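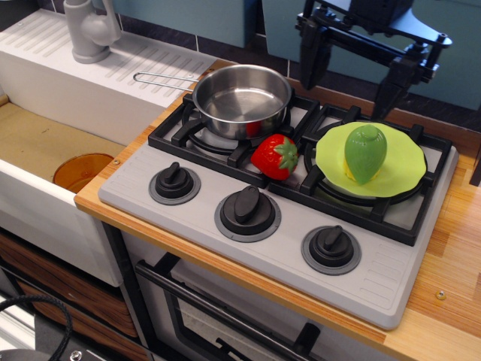 Search this site
Search
Books & Culture

The Map at the Front of the Book

By Analyn Abella
May

I own a fantasy novel whose map includes a mountain range called the Moussa, drawn with such care that each peak has its own little shadow. I have read the book four times. No one in it goes to the Moussa. One character, a peddler, mentions that his cousin once did, and then he is killed by bandits and the subject is dropped.

I have been thinking about those mountains for most of my adult life, which probably says something about the way I was raised. In our house a paperback with a map at the front was a serious book and a paperback without one was something you took to the beach. My brother and I fought over who got to color them in. He favored green for forests. I thought the forests should be purple, and you can still see where we disagreed, in ballpoint, along the coast of Arkix.

Arkix, for anyone who missed it, was a kingdom in five volumes. It had a harbor, a swamp, a ruined tower and a long straight road with the word ROAD on it. The map was the work of somebody who had clearly read the first book and had been told a few things about the second. By the third, our heroes were riding east for a month across what was plainly the sea. The publisher's solution was to print the map smaller.

I mention all this because I recently spent a spring rereading the fantasy of my teens, 45 books in all, and keeping notes in the back of an old planner. I had meant to write about dragons. There turned out to be less to say about dragons than I'd hoped. They're large and they resent you. So I started looking at the maps again, and at the distances in particular.

Distance in these books is a matter of mood. A messenger with bad news covers 231 leagues in a night and arrives with enough breath left for a speech. The same stretch of country, crossed by two people who are going to fall in love, takes until page 400 and requires an inn with one room. I used to find this maddening. I would sit there with a ruler and the scale bar, at twelve years old, writing corrections in the margin to an author who was never going to see them. Now I think the messenger simply wasn't carrying a plot.

Then there is the ocean. Every map has one, usually on the left, and it is usually named for something terrible that happened in it. People will sail it only in an emergency. You would think that 2,000 years of recorded history, with wizards, might have produced one decent ferry service. Instead there's a surly captain in a tavern who says he will not go past the rocks, and by the end of the chapter he has gone past the rocks.

The edges are what I liked best then and still do. At the edge of the map, a good series admits that it has run out. Some of them put mist. Some put a sea serpent, coiled up like a garden hose. My favorite, the Rorside books, just stops drawing trees. There is forest, and more forest, then three trees standing by themselves, and then the white of the page. I must have spent hours on those three trees. The author wrote nine novels and never sent a soul near them, and I was so grateful I could hardly stand it.

Newer fantasy has mostly fixed these problems. The rivers run downhill now. Someone has thought about grain. I read a very good debut this winter in which the capital, Flikell, is where it is because of a salt trade that gets explained over a dozen pages, and I enjoyed those pages, and I believed in every barge. The map that went with it was handsome and accurate. You could have planned a vacation with it. I checked it once, found everything where it ought to be, and didn't look at it again.

I'm not sure that's a complaint. A reader of twelve might feel otherwise, and she is the one with the colored pencils. But I notice that the maps I remember are the bad ones, with the drowned road and the swamp that moves two inches between volumes. They left me jobs to do. I had to decide how the swamp got there, and I came up with a reason (a curse, with a subsidiary curse for the mosquitoes) that I still prefer to anything in the books.

My brother has the Arkix set these days. I asked him to look up the page for me, to see whether I had remembered the coast correctly, and he called back after dinner to say that I had, and that the forests were green. I told him to look again. He said there was some purple on the southern one but that it was obviously a mistake.

He has a daughter who is starting to read on her own. I'm sending her the Rorside books for her birthday, all nine, with a box of pencils and no instructions, except that she is to leave the three trees alone.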